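Skurnum Putting Mat, 12-Foot Home Green

Grovolcombe Golf Supply / Practice Gear / Mats and Greens

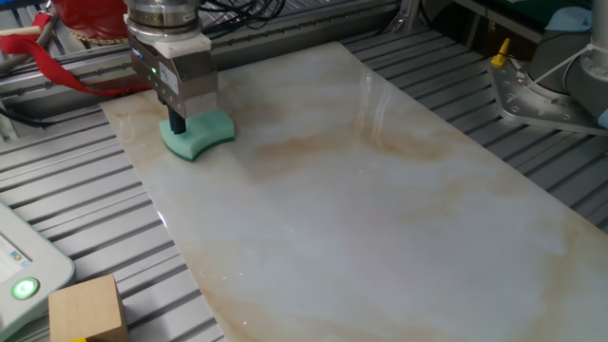 We carried three other putting mats before this one, and the Skurnum is the first that made half the shop stay late to play on it. It rolls true, it lies flat, and it's long enough that you have to make a real stroke. If you've been practicing on one of those short strips with a plastic cup at the end, wow, are you in for some fun!

The surface is a tight, low pile that runs at a medium-fast speed, close to what you'd find on a well-kept public course in summer. Brush it one way and it plays a touch quicker, brush it the other way and it slows down (we like it slow for lag putting). The last two feet rise gently to a pair of cups, one regulation size and one a good bit smaller. Spend a week on the small one and the hole at your home course will look like a bucket.

Mutua Mwakyusa teaches the short game clinics at Thepsuriya and has had one in his indoor studio since December. His favorite drill on it goes like this: 50 putts from the six-foot line, and every miss sends you back to the three-foot line for two makes in a row. He keeps a running total on the wall. His best student is at 1,157 makes for the winter and still going, which makes the rest of us want to get up earlier.

What you get
Mat, 12 feet long by 20 inches wide
Foam ramp with two cups
Alignment lines at 3, 6 and 9 feet
Storage strap
Soft brush for the pile

Setting it up
Unroll it on a hard floor or short carpet and leave it alone overnight. The corners will want to curl at first, so set a few books on them. After that it stays put. Thick carpet works too, but slide a board under the ramp or your ball will drift left or right near the top.

Keep it rolled with the pile facing out. Folding leaves a crease that takes forever to relax.

Common questions we hear at the counter

Can I chip on it? Bump-and-run shots with a soft touch, sure. Full wedges will tear up the pile.

Does it work outside? On a dry patio, yes, and it's a great way to spend an evening! Bring it in afterward.

Is it good for kids? Awuor Kashindye runs the junior group at Mutelbridge and uses two side by side for relay games. The small cup gets very loud.

Left-handed? Plays the same from both sides.

Shipping
The box is long, so please have someone home to take it in. Store pickup is free, and we keep one unrolled by the front window. Bring your own putter and try it.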